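홈 > 강의자료 > 시각예술과 텍스트 > 4주차

4주차 강의 노트: 지우기 시와 발견된 텍스트
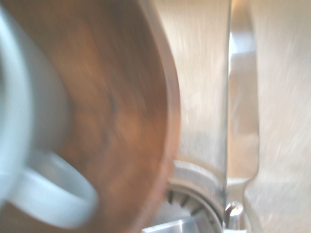 흰 머그와 갈색 나무 그릇

1. 용어
지우기 시는 이미 인쇄된 글에서 낱말 일부만 남기고 나머지를 덮거나 지워 만든 시다. 콜라주는 여러 출처를 섞지만 지우기 시는 대개 한 권, 한 쪽 안에서 작업한다. 남긴 낱말의 순서는 원문을 따른다.

2. 읽을 작품
라드카 두미트레스쿠, 『Horken』. 항구 도시 Closton의 창고 대장 222쪽을 먹으로 덮은 연작이다. 한 쪽에 남은 낱말은 열 개를 넘지 않는다. 앞부분은 품목 이름이 주로 남고, 뒤로 가면 조사와 숫자만 남는 쪽이 많다. 덮인 면적이 그대로 행갈이 노릇을 하므로 활자만 옮겨 적은 판본으로 읽으면 안 된다. Trila 출판사 영인본을 볼 것.

3. 토론
- 원문의 저자를 어디까지 밝혀야 하는가
- 먹칠과 오려내기는 읽는 속도를 어떻게 바꾸는가

과제: 저작권이 만료된 책에서 한 쪽을 골라 작업하고 원문 사본을 함께 낸다. 분량은 A4 한 장. 서지 사항은 뒷면에 적는다.

조회 995 | 댓글 4 | 공유 10

관련 자료
3주차: 활자와 여백
5주차: Cardoso 판화집 읽기
참고문헌 목록(1월 수정)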